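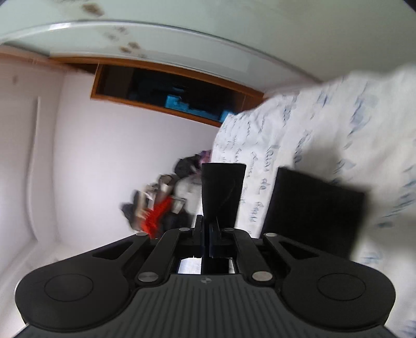
Small Bedrooms at Skemby House

The bedrooms on the upper floor were redone one at a time over the winter. The floors and windows stayed as they were. Most of the money went into beds, bedding and storage. The gallery goes from the front of the house to the back.

Firley Room
Single bed with a new mattress. The old one went to the attic room and is still in use there.

Firley Room, closet
Two shelves were added on the left for spare blankets. Extra pillows are on the top shelf.

Saludo Room
Painted in November, two coats. The bed was moved to the inside wall to get it away from the radiator.

Saludo Room, window side
The curtains were shortened by 9 inches and hemmed by hand.

Brellmont Room
The largest of the bedrooms and the only one that takes a double bed. The headboard came out of storage and was sanded and waxed.

Brellmont Room, desk
The desk is 30 inches wide, which leaves enough space to open the door all the way.

Upstairs hall
Sheets and towels are kept in the hall cupboard, sorted by room. Beds are changed on Saturday, before 2 in the afternoon.

Attic room
Not finished yet. The ceiling still needs plaster, and the light switch is going to be moved closer to the stairs.

The work on the first three rooms cost $800 in materials, not counting mattresses.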